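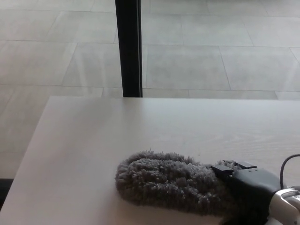

Dusting and Surface Care: Progress Report to the Lultau Fund

We are very pleased to send you this report on the second stage of the household care work at the Trivholm centre. It has been a busy few months and a cheerful one for the most part, and we have a lot to tell you about dusters!

When you agreed to support us, the plan was to put together a practical home-care course for people setting up house for the first time, along with a small library of cleaning things they could borrow. The first stage dealt with floors and kitchens. This stage is all about dusting, a job most of our learners said they either skipped or did with a damp sock.

What we have done since the last report

The practice room is now in regular use. We chose white tabletops on purpose, as dust and stray fibres show up on them straight away, and learners can check their own work without being told. The large grey floor tiles have been a blessing too (easy to sweep at the end of a session, and kind to anyone who drops a pot of talc, which has happened more than once).

We have run the dusting module with four groups. Each group starts with flat surfaces, moves on to shelves with things on them, and finishes with the awkward places: the tops of door frames, the backs of radiators, blinds and lampshades. The blinds session is the favourite by a mile. People come in groaning about it and leave wanting to do everybody else's.

The fluffy grey duster heads have done very well. They have a thick, shaggy pile that gets into corners a flat cloth misses, and the long rounded shape suits skirting boards and the gaps between books. We did have a long discussion about colour. Grey hides the dirt, so it is harder to tell when a head needs a wash, and several learners asked for white or yellow ones. We have kept the grey for now and taught people to go by feel and by a good shake outdoors.

The lending library

The library opened in December with dusters, cloths, brushes and two kinds of extending handle. Borrowing has been steady and nearly everything comes back clean, with a few things coming back cleaner than they went out. The long handles are always the first to go, and there is usually a waiting list for them at the weekend.

We have handed out some 2,000 printed care cards so far, many of them through the Takeda Street housing office, where they are put in with the keys for new tenants. The cards are plain and short: what to dust first, which way to work, how to wash a duster head and how to dry it. Dusting from the top down is printed in large letters on the front, and we now hear people saying it to each other in the corridor.

What has been harder

Washing is the weak spot. We tried a warm machine wash on one batch of heads and the pile came out matted and flat, with the small tufts stuck together. Hand washing in lukewarm water with a little soap works much better, followed by a squeeze in a towel and a night on the airer. It takes longer, and the airer is always full on a Monday. We have changed the cards to match.

Storage has also taken more thought than we expected. Duster heads kept in a box get squashed on one side and pick up fluff from each other. We have moved half of them to hooks and will do the rest once the new rail is up.

The Sikness branch has been slower to start. The room there was double-booked for the first part of the season and we ran only a single taster session. It went down very well, and the room is now ours every week until the summer, so we expect to catch up.

Spending

We are within budget. Printing cost a little more than planned after the cards were changed, and handles cost less as we bought them in one order. We would like to move £100 from the handles line to washing and drying, to pay for a second airer and a stack of towels. Please let us know if you are happy with this.

Next steps

Seven sessions are planned for the coming stage, shared between Trivholm and Sikness. We will add a short part on caring for the dusters themselves, finish the hooks, and try out a few lighter-coloured heads beside the grey ones to see which the learners reach for. There is also strong demand for a session on windows, and we would love to talk to you about that when you next visit. Do come on a blinds day if you can.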